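Home News Projects Teams Press room Contact
Search this site Enter keyword Go

March
By the Lanarby press office

Lanarby shows robots can learn room-scale chores from hand-held demonstrations

A robot arm trained only on recordings made by people walking around with a hand-held gripper can now pick up, carry and set down household objects in a room it has never worked in. That is the main result of Ila, a two-year study by the robot learning group at Lanarby and the tool makers at Tandisier, and we are delighted to share it this week!

Most robot arms still learn by being steered. A person sits at a set of controls, moves the arm through a task, and does it again and again until there is enough material to train on. It works well, but it ties the teaching to the one place where the arm is bolted down. Ila takes the arm out of the teaching stage. People hold the gripper themselves, with a wide-angle camera looking out over its jaws, and go about the task at their own pace. The robot gets the same kind of gripper and the same view later on.

The study used 647 demonstrations, all of them made in furnished rooms with the usual tables, chairs, cables and odd corners. The team at Lanarby left the furniture where it was. Earlier work by the same group had used a bare test bench, and the policies that came out of it tended to get lost as soon as a chair turned up in the background (a lesson that cost us most of a summer).

What made the difference this time was the way the gripper's path is worked out. With a lens this wide, the straight lines of a room bend a great deal near the edges of the picture, and small errors in position add up over a long walk from one table to the next. Ila's method, which the team calls Cabrera, corrects the bend first and then lines up each recording against fixed features of the room such as wall corners and ceiling edges. Recordings that drift too far are flagged and left out of training.

The results were better than we had hoped. In 125 test runs with the arm in a new room, the policy trained with Cabrera finished the full pick, carry and place task in all but 20. The failures were instructive too. Nearly all came at the moment of letting go, when the object touched down at a slight tilt, and very few came from the arm losing track of where it was. That tells us the path correction is doing its job and that the next round of work belongs at the fingertips.

There are limits. The objects were all light enough to lift with one gripper, and the rooms were well lit. Glass and other clear materials are still hard, and the team has not yet tried tasks that need two hands working together.

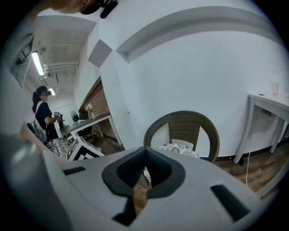 View over the body of the hand-held gripper, with the room curved by the wide lens. Left, a person wearing a headset holds a black device with white marker patterns.

Tandisier built the grippers for the study and changed the shell twice along the way, mostly to make long sessions easier on the wrist. The drawings for the final version will be released together with the path correction code, so that other labs can make their own and record in their own rooms. We would love to see what they come up with!

A paper describing the method and the full set of test runs has been submitted for review. Lanarby will hold an open demonstration on Wednesday at 2 in the main hall, with the arm running live and spare grippers on hand for anyone who wants to try recording a task. No sign-up is needed. Press questions can be sent to the Lanarby press office through the contact page.

Previous release Next release All news Back to top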